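Robotics Practicum, Patside campus
Handout 6: Reading a success rate
Bring it Thursday. Section 2 will be discussed in class, so have an opinion ready.

1. The kitchen task

Every team this term has a toy kitchen, two arms and a pink tray. Every team will also, sooner or later, report a number close to perfect. I have stopped being impressed by these numbers, and I would like you to stop too.

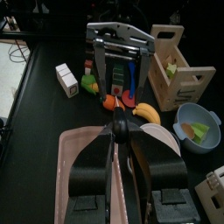
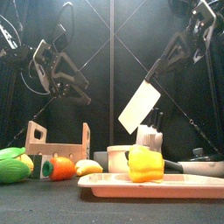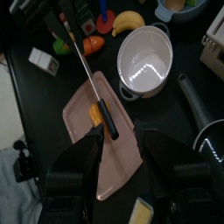

Play food and kitchenware on a dark table, and already a dozen ways to fool yourself. Who decided where the tray goes before each run? If a person nudges it back to the same spot, you have tested one layout many times over. A wrist view makes this worse. Up close, a policy can lean on whatever toy happens to sit next to the target, and you won't find out until that toy moves.

Team Tufa logged 360 runs and scored them all by eye. Team Prinda logged 500 and threw out the ones where "the setup was wrong." Wrong according to whom? Neither log says.

Marisol-style rubrics, vague on purpose, are banned from now on — write down what counts as a grasp before you start. 

2. Objections

Tindent's team lead read a draft of this handout and replied that fixed layouts are the only fair way to compare two policies, and that shuffling the toys every time just adds noise to a small sample. Half right, I think. Fix the layouts, but fix 16 of them, draw them up in advance, and run every policy on all of them. Noise you can see in the log bothers me less than a clean figure from one lucky arrangement.

3. For your report

State who reset the table and whether they knew which policy was running.
List every discarded run, with the reason written at the time.
Count a dropped tool as a failure, even if the arm picks it up again.
Give results per layout. An average alone will be sent back.

Reports go in the Patside course folder by 6 in the evening. Video is welcome — uncut, please, and at normal speed.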